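Search this diary
Type and press enter

Thu 13 February

I finally got to the play food today and I had the best time! The whole kit has been sitting in Marari bags since we moved to Sestlow, and I'd been telling myself it would be a boring job. It wasn't one bit boring. I put the radio on, made a big mug of tea and tipped the first bag out on the floor (the fruit, mostly, plus a fried egg I had completely forgotten we owned).

My plan was to sort it by meal, so breakfast gets its own tub and so does picnic. Tassanee Noiphan thinks sorting by color is easier for little kids, and she may be right, but I love the idea of somebody opening a tub and finding a whole breakfast ready to go. Bread was the tricky one. Does it go with breakfast or with sandwiches? I took two slices over to the gray counter to have a proper think about it - the toasted-looking one with the dark brown crust and the pale one with the golden edge.
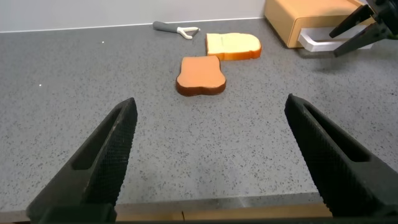
In the end I decided toast is breakfast and plain bread is picnic, and I was so pleased with that I wrote it straight on the labels. I do love the shape of those slices, with the rounded tops like a loaf out of an old picture book. The Graldale set we had before had square ones and they never looked like anything much.

The cheese went in with picnic, the egg with breakfast, and the jam jar is still on the windowsill until I make up my mind. I also found the 5 dollars I lost in November, in the bottom of the vegetable bag, stuck to a leek!

Soup tub tomorrow. I need to ask at Kudo if they still sell the lids.

2 comments

pennyblue: Toast is breakfast AND supper in this house, you'll need another tub

M. in Graldale: Team Tassanee here, we sort by color and it works a treat. Jam goes with breakfast though!

We use cookies to remember your settings. OK / Read more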